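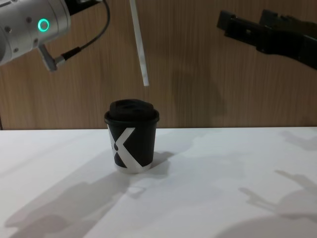
The cup with its lid on.

Coffee lid leaks at the side, and how to stir without taking it off?
Posted by Ibsa Ambaye, 13th December

Hello to all. I buy coffee every morning in a paper cup and carry it to my work in Tunville. The lid is plastic with a small opening to drink. Two times in this month the coffee came out at the side, under the edge of the lid, and went on my sleeve.

I also have a second problem. When I add sugar, I must take off the lid to stir, and after this the lid never sits so well as before. Is there some correct way to put it back? I have tried to press in the middle, but it only bends. I bought a pack of 28 spare lids from Grovadard, and they are a little too wide for my cups, so please do not recommend those.
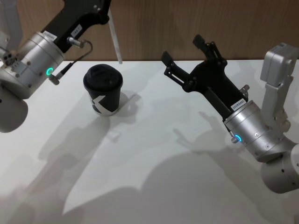
Black paper cup on the white table, black lid with the raised rim.

Marlene Barbosa
Hello Ibsa. Please do not press in the middle. Put the cup on a flat table, hold it low with one hand, and press the rim of the lid with your thumb. Begin at the side opposite to the drinking hole and go slowly all the way round until you feel that it is fixed everywhere. Then go round one more time.

Look also where the paper cup has its seam, the vertical line where the paper is glued. The drinking hole should not be above this line. In my experience most leaks come from there. I worked in a small coffee place, Tufa, until May, and we turned every lid before we gave the cup to the customer.

For the sugar, I would put it in first, before the coffee, and then you need only a short stirring. If you like to stir later, use a thin flat stick and take the lid off completely. When people lift only one half of it, the edge becomes bent and it will not close again. The spare lids must have the same diameter as your cup. Mine are 90 mm, but please measure yours across the top.

ollstead_832
just buy a cup with a screw lid, i have the same one for years and no problem

Ibsa Ambaye
Thank you Marlene, the hole was exactly above the seam. I turned the lid and today my sleeve is clean. I will measure the cup this evening.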